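Setting up the Perkach hand for belt picking
By Nomvula Molefe
November

I've had the Perkach kit for 4 weeks now and I'm pretty smitten (the manual, less so!). My settings for bottles:

1. Bolt the arm down before you plug in the hand. I did it the other way round and spent a whole morning re-zeroing the fingers.

2. Set grip force to 2 and leave it there. The default squashed my thin plastic bottles.

3. Teach the pick point with the belt stopped. Go in from the side, close the fingers on the body of the bottle, well under the cap, and save. I do my orange drink bottles at the left end of the belt, with the pink tray on the table in front.
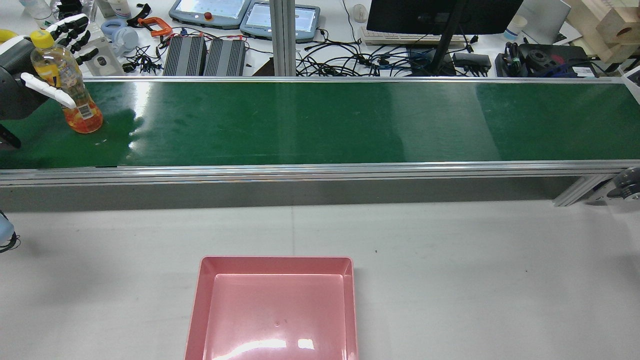
4. Teach the drop point over the tray, then run it at low speed. My best run so far is 96 bottles before I stopped for lunch.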